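In defense of the dish towel on the couch

I want to make a case for leaving dish towels where they land. One towel, crumpled on the arm or the seat of the couch, for an evening, maybe for a day. I think it's a sign of a house in good working order, and I will happily argue this with anyone who irons theirs.

I came to it through my own towel drawer, which I emptied this October onto the bed. It held 41 towels. Some had come with me through three apartments, some were gifts, and one linen souvenir from Nikow had never touched a plate. I was saving it, I suppose, for better dishes. Meanwhile the same four or five went around and around from sink to shoulder to laundry, getting softer every month, and those were the ones I loved!

A towel wants to travel. You dry your hands, you walk into the living room still holding it, the phone rings, and down it goes on the upholstery. Mine has been a bib, a coaster, a cover for rising dough and, for one long afternoon, a bandage on a leaking radiator valve.
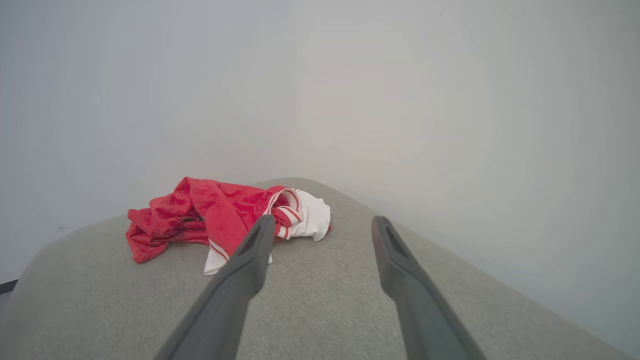
I grew up in a house where this would have been a small crime. Towels hung in thirds from the oven door, stripes facing out, and you did not dry your hands on them - you used the other one, the gray one under the sink. I understand the appeal. A folded towel looks lovely. But I spent years walking past those neat thirds with dripping fingers, and I would trade every one of them for something bright and rumpled within reach.

Color helps, by the way. Buy red. Buy stripes. A beige towel on a pale couch just looks like something you forgot, while a red one cheers up the whole room and you can find it from the hallway when the pasta is boiling over.

So I kept ten and gave the rest away, mostly to a neighbor on Pumley Road who paints furniture and goes through rags at a terrific rate. The Nikow towel stayed. It had its first wash last week, came out with a fine set of wrinkles, and I've been using it on everything.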